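Teleop corner: the simulator gets its turn

Regular readers will recall that our November resolution was to stop wearing out the real arm. It has been driven by eleven different people, most of whom treat a joystick like a stuck jar lid. So the practice sessions have moved into Tirus, the simulator Siiri Saarinen has been building in the hours when sensible people are at lunch.

The setup will look familiar. You sit down, take hold of the Clumo handset, and steer a two-fingered gripper while watching through the wrist view. Squeeze to close, let go to open, twist your own wrist to twist the robot's. The table is gray, the wall is a lighter gray, and the mood is that of a dentist's office before the magazines arrive.

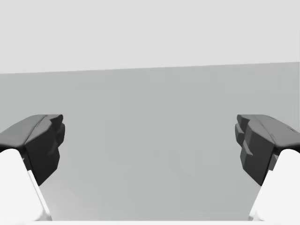
We need 300 demonstrations before the first training run and we have 269, a figure that has not moved since Friday. Before you volunteer, a few requests. Please don't hover. A pause of four seconds while you think about your weekend gets recorded as faithfully as the grasp, and the policy will learn to think about your weekend too. If you fumble, finish the attempt and mark it as a fumble. Sebastian has been quietly deleting his, and his success rate is now a matter of some interest.

Each session takes about 30 minutes, including the part where you discover that left on the handset is left for the gripper and not for you. Depth is the hard bit. Everyone closes too early, then blames the lighting.

Sign up on the sheet outside the Rurnonetti room. Siiri asks that you put the handset back on its charger afterward, and she has asked this before.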